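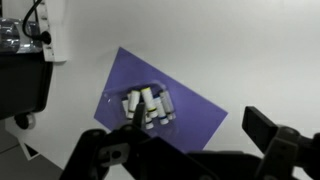 Vials in the clear tray, purple mat under it

Who may reach into the tray, and when?
Posted by Kacper Bednarek

I write the working rules for our small bench in Damwood, where a gripper picks vials out of a plastic tray. Now everybody straightens the tray by hand between picks. Is it enough to say "wait until the arm stands still"? I would like one page, not a book of 20 pages.

Lorna Rennie
No, standing still is not enough. An arm can be waiting for its next command and look exactly the same as an arm that is stopped. We use 3 steps: press stop, say it aloud, then put the hand in. The person who pressed stop is the only one who may release it.

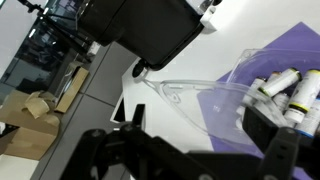

Write also what happens when the vials lie across each other. With us the operator may not correct them during a run -- the run is ended first, and this is noted in the log. And keep boxes and packing paper away from the place where the operator stands. I put this in our rules in July and it was only one line.

Mathias Schwaiger
Just go slow and you will be fine. We have slow speed all the time.

Emerson Mendonça
I don't agree with Mathias. Slow speed helps, but a finger can still be pinched at slow speed. Please do your risk assessment first, with the gripper included and not only the arm, and write the page after it. Ours has 13 lines and hangs beside the stop button.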